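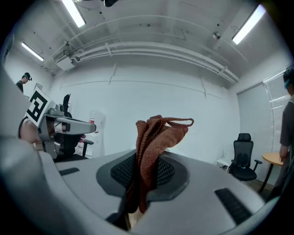
Renata Stoica
Second-year student, Household Textiles, Mandholm College

Fold, Roll or Hang? Storing Coarse Knits in a Small Space
Project report, autumn term

Why I chose this subject

My grandmother kept her knits in a cedar chest and never seemed to think about it, and I, who live in a rented room with one narrow closet, think about it all the time. When we were asked to pick a household problem for the autumn project, I already had mine sitting in a heap at the foot of the bed. I wanted to find out how to put away coarse knitted pieces so that they take up little room, come out without hard creases, and don't grow longer every time I look at them.

Most of the advice I found was written for sweaters. Sweaters have shoulders and sleeves, and those give you something to fold toward. A plain knitted cloth gives you much less help. The rust-brown one is a good teacher in that way. Lift it from the middle and it gathers into loose folds, and the top edge flops over to one side and curls up thin. I came to be quite fond of that curl, although it made trouble for me all term.

What I used

The pieces came from my own closet, from my classmates, and from the remnant box at Duvow, the yarn shop near the college, where they were very kind about letting me dig. I ended up with 18 pieces, all with a coarse enough surface that you can feel the stitches with your fingertips. I left out fine knits completely. They behave so differently that they would need a report of their own, and I hope somebody in next year's group will write it.

For storage I had a shelf, a drawer and a closet rail. I also borrowed a fabric box of the Braltudska type, the tall kind with a lid, and I'll come back to that because it surprised me.

How I went about it

Each piece was laid flat first and smoothed from the center outward with open hands. I can't say enough about this step! In my early tries I skipped it and just shook the cloth out in the air, the way you would a bed sheet, and the edges rolled in on themselves before I had even made the first fold. Smoothing takes a minute and saves you doing the whole thing over.

After that, every piece was stored each way in turn: folded in thirds, rolled from the short end, and hung over the rail. It stayed put for seven days each time. On Tuesday mornings I took everything out, laid it on the table, wrote down what I saw and measured the length again.

What I found

Hanging was the worst, as my instructor had warned me. The heavier pieces came down longer than they went up, and they had a ridge where the rail had been. Two of them kept that ridge even after a night lying flat under a towel.

Rolling gave the smoothest surface. There was hardly a line to be seen, and the rolls looked lovely standing side by side in the drawer. The difficulty was the edges. If the edge curled before I started, the roll fixed the curl in place and it came out tighter than before. Tucking a strip of cotton along the edge helped some, but it is fiddly work and I doubt I'd keep it up at home.

Folding in thirds came out ahead for everyday use. The creases were soft and let go after a few hours. Stacks on the open shelf leaned and slid – coarse knit grips itself well, but it also squashes – and that was where the fabric box earned its place. With the pieces standing upright inside, like files, nothing was pressed down by its neighbors and I could pull one out without upsetting the rest.

What I would change

I would give each method longer. A week is a short time in the life of a blanket, and my own knits stay put away from spring until November. I would also weigh each piece at the start, because I kept writing "heavy" and "fairly heavy" in my notebook, and by the end of term I could no longer tell what I had meant by either.

My own knits are now folded in thirds and standing in a box on the closet floor. The box goes back at the end of term, so I am saving up for one.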